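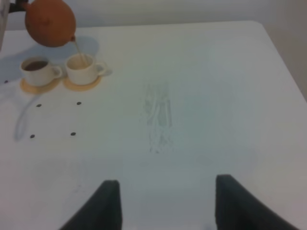

What should an institution of our size set aside for its first pair of service arms?

The purchase price is the smaller part of the question. Following our visit to the Laxdal demonstration center in March, the equipment group advises that a first budget cover the arms, the table and mounts, two sets of spare fingers, staff training and one full year of support, all entered as a single request.

The visit was arranged by Priya Sorensen of the purchasing office. Tobias Baptiste attended for dining services and Tomoyo Katayama for facilities. We were received at 9:30 by Ansel Mahmoud, who manages the center, and spent the morning in the beverage and table service area.

Tea service was the task we had asked to see, as it is the one proposed for the visitors' lounge at Vikitham Hall. The work is done at a plain white table, with small white cups set on round coasters and the tea poured from a round pot with a short spout. Mr. Baptiste noted that our own cups are taller and have no handles. Laxdal will test them before any order is placed, provided that we send 11 of each type.

Mr. Mahmoud was direct about costs that buyers tend to leave out. Finger pads are treated as a supply item and are billed at $180 a set. Training is charged by the person, and the center recommends that at least three staff members complete it. The support plan is $4000 a year and covers remote help during business hours only. Evening events, which make up much of the lounge calendar, would fall outside it.

Ms. Katayama raised the matter of floor space. The supplier asks for a clear strip on all sides of the table, and the lounge alcove does not have one on the window side. Moving the built-in bench would be a facilities expense and should appear in the same request — it has been left out of the draft now in circulation.

After lunch we met briefly with Xiomara Montoya of Umport, which leases equipment of this kind. A lease would spread the cost over three years and include replacement parts. It would also limit use to 200 hours per quarter. Ms. Sorensen has asked for written terms, and a matching quotation has been requested from Civex.

The group does not recommend a purchase in the present budget year. It recommends a one-quarter lease, subject to the cup test and to a revised floor plan from facilities. Questions on the draft request may be sent to the purchasing office before the end of April.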